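Subject: Re: [strapsandcases] Moon phase disc on the Predis, worth fixing?
From: Treasa Keane

Ekua Dogbe wrote:
> Hi all, I finally opened up the Predis I got from my uncle and the
> moon phase is stuck at a thin crescent. The time side runs great,
> gains a few seconds a day. The local shop quoted me 700 to strip the
> whole thing and wasn't keen even then. Is it the disc, or the little
> lever that pushes it? And is it worth the trouble when I can just
> look out of the window?
> Ekua

Ekua, yes, it's worth the trouble! I love these, and a stuck moon is one of the nicer problems an old watch can hand you (much nicer than a cracked balance staff, ask me about my spring).

My money is on the lever. On the Predis calendar movement, the one with 471 stamped under the balance, the moon disc is held in place by a thin spring with a bent tip. Old oil creeps down there from the hour wheel and sets like varnish. The lever comes round, pushes against the gum, and slides over the tooth instead of moving it. The time side never notices, so it keeps running beautifully.

Take the hands and dial off and have a look with a loupe at the spot where the spring meets the disc. If you see a brown ring, clean it before you buy any parts. I use a sharpened stick of pegwood first and leave the solvent for the metal pieces. Keep solvent well away from the disc itself – the blue on these is painted, and Mariama Arthur posted here about losing two stars and half a face off hers.
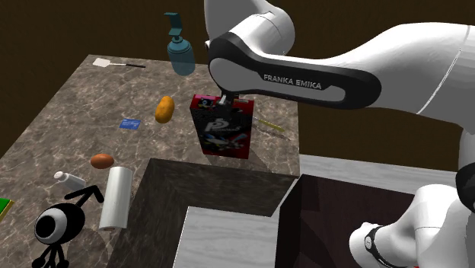
Once it's clean, put the disc back dry. Dry! A tiny touch of grease on the lever pivot and nothing on the teeth. Then push the corrector with the hands set well clear of midnight, say half past six, and the moon should step over one tooth with a soft click. If it steps two, the spring is weak. You can bend it back a little, but go slowly, it's brittle.

If the spring does snap, Augustina Nartey had a bag of them from the Owusu workshop stock and was asking 40 each, last I heard. The Vuvside replacements fit too, though the tip is a hair long and needs stoning down. I've done two that way and they both hold.

For setting it afterward, wait for the next full moon and center the face in the window that evening. You'll find it drifts a day every couple of years or so with the usual 59-tooth disc, and I can live with that.

Roald Söderlund's scan of the service sheet is still in the files section, under Workside for some reason. Page four has the calendar side drawn out properly.

Please post how it goes, I want to see that moon move!

Treasa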